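件名: Re: 続報の見出しと訂正の出し方について
日付: 2022年2月10日
宛先: 編集・校閲メーリングリスト

校閲担当です。昨日の投稿への返信です。長くなるので、必要なところだけ引用します。

> 先週から扱っている俳優の死因をめぐる続報の件です。検視審問で
> 「事故死」の評決が出たので、短い記事を一本出しました。
> 見出しは最初「死因は薬物、遺族に責任なし」としたのですが、
> 公開後に読者から二通、言い過ぎではないかという指摘がありました。
> 現在は「検視審問、事故死と評決」に差し替えてあります。
>
> 質問は次のとおりです。
> 1. 見出しの差し替えは訂正として告知すべきでしょうか。
> 2. 以前の記事で「不審死」と書いた部分は直すべきでしょうか。
> 3. 海外通信社の原文にある inquest を「裁判」と訳した箇所が
> 残っています。これはどう扱いますか。
>
> 急ぎではありませんが、週刊のまとめ配信に入れる予定なので、
> その前に方針だけ決めておきたいです。

順に答えます。

1について。告知してください。誤字の修正なら告知は不要ですが、今回は見出しの意味が変わっています。「遺族に責任なし」は評決の中に書かれていません。審問で決めるのは、亡くなったのが誰で、いつ、どこで、どのようにして亡くなったかという範囲のことです。民事や刑事の責任の有無を判断する場ではないので、責任がないと言い切った見出しは、評決にないことを書いたことになります。読者二通の指摘は妥当だと思います。

告知の文は短くて構いません。案を書いておきます。

「当初の見出しに『遺族に責任なし』とありましたが、検視審問の評決は責任の有無を判断したものではないため、見出しを改めました。」

記事の末尾に置き、差し替えた日付を添えてください。お詫びの一文を付けるかどうかはデスクの判断に任せます。私は付けたほうがいいと思っています。遺族が読む可能性のある記事です。

それから「死因は薬物」も気になっています。評決は複数の処方薬の相互作用による事故死で、本文にはそう書いてあります。見出しで「薬物」とすると、違法薬物と受け取る人がかなりいます。以前 Plirkine が出した別の訃報でも同じ問題があり、そのときは「処方薬」に直しました。今回は見出しから薬の話自体を外したので、このままで結構です。本文の二段落目に一か所「薬物」が残っているので、そこは「処方薬」にそろえてください。

2について。以前の記事は、書いた時点の状況を伝えたものです。当時は警察が死因を調べている段階だったので、「不審死」は発表どおりの表現でした。本文は直さず、冒頭に続報へのリンクと一行の注記を入れるのがよいと思います。

「その後の検視審問で、事故死との評決が出ています。」

この一行で足ります。検索から古い記事に直接来る読者は多く、評決が出たことを知らないまま読み終えるのが一番困ります。関連記事は六本あるはずですが、注記はそのすべてに入れてください。写真だけの記事も含みます。共演者の追悼コメントをまとめた記事には「不審死」という語は出てきませんが、導入に「謎の死」とあります。これは編集部がつけた言葉で、発表にはありません。こちらは注記ではなく、本文を「急死」に直してください。

3について。これは誤訳なので訂正です。inquest は「検視審問」、初出だけ「検視審問(死因を調べるための公開の手続き)」と説明を入れます。「裁判」と書くと、誰かが被告になっていると読まれます。同じ原文に出てくる jury は「陪審」で構いませんが、「有罪」「無罪」という語は一切使わないでください。原文の verdict は「評決」です。「判決」にしないこと。Skollstead の用語集では「判決」になっていますが、あれは刑事裁判の記事を想定した項目なので、今回は従わなくて結構です。用語集の側に検視審問の項目を足すよう、別に依頼しておきます。

ついでに、まとめ配信についてもいくつか書いておきます。

まとめ配信用の短縮版は268字まで入ります。見出しの下に何を残すかですが、優先順位は、評決の内容、評決を出した機関、今後の手続きの有無、の順でお願いします。故人の経歴や家族関係は落として構いません。前回の短縮版では、故人の母親の過去の結婚の話が最後まで残り、評決の中身が削られていました。字数が足りないときは、芸能面らしい飾りから先に削ってください。

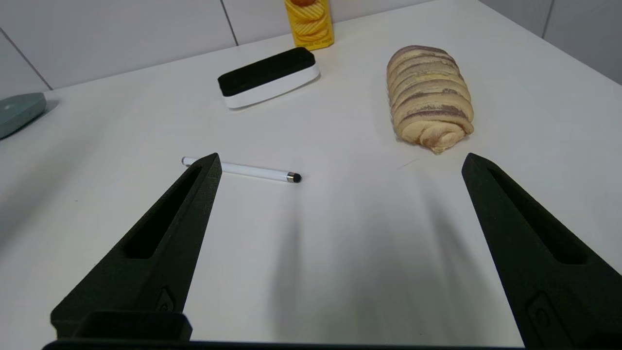

もう一点、コメント欄です。公開後に600件の投稿があり、そのうち40件を非表示にしたと運営から連絡がありました。非表示の理由は、ほとんどが特定の家族を犯人扱いする書き込みです。続報に合わせて古い記事のコメント欄がまた動くと思うので、六本とも新規の投稿を止めることを提案します。過去の投稿を読めるままにするかどうかは運営の方針に合わせます。事故死の評決が出たあとで犯人探しの書き込みを載せておくのは、こちらの責任を問われかねません。

出典の書き方も確認させてください。今の記事は「現地報道によると」で始まり、どの報道なのかが分かりません。評決そのものは公開の場で読み上げられているので、「検視審問の陪審は」と主語を立てて書けます。弁護士の談話のほうは Değirmenci の配信が元なので、そちらは配信元の名前を入れてください。トルコ語の綴りの記号は落とさずに表記します。管理画面で文字化けする場合は、下書きを保存し直すと直ります。直らないときは私に知らせてください。

弁護士の談話に「これで遺族は前に進める」という部分があります。これを地の文に溶かして書くと、編集部の見解に見えます。かぎかっこに入れ、誰の代理人かを明記してください。代理人は一方の家族についているので、「遺族側の弁護士」とだけ書くのは不正確です。「母親側の代理人」が正しい書き方です。

写真については、病院の外観を使うのは避けてください。亡くなった場所として病室が特定できる形になり、同じ病院にかかっている人にも影響します。宣材写真は Flornis から許諾を得ているものがあり、六月まで使えます。期限後は差し替えが必要なので、記事の管理メモに書いておいてください。トップに出すときのトリミングは、顔の横に見出しの文字が重ならないようにお願いします。前回、スマートフォン表示で「死」の一文字だけが顔にかかっていました。

最後に作業の順番です。まず3の誤訳の訂正、次に1の告知、そのあとで2の注記とコメント欄の停止をお願いします。誤訳は今も公開されたままなので、この返信を読んだら最初に直してください。直した箇所はこのスレッドに返信で残してもらえれば、こちらで読み合わせます。見出しの変更履歴は管理画面から消さないでください。問い合わせが来たときに必要になります。

訂正の告知文に異論のある方は、まとめ配信の締め切りまでにこのリストへお願いします。個別のメールだと共有が漏れます。異論がなければ上の案のまま載せます。

校閲担当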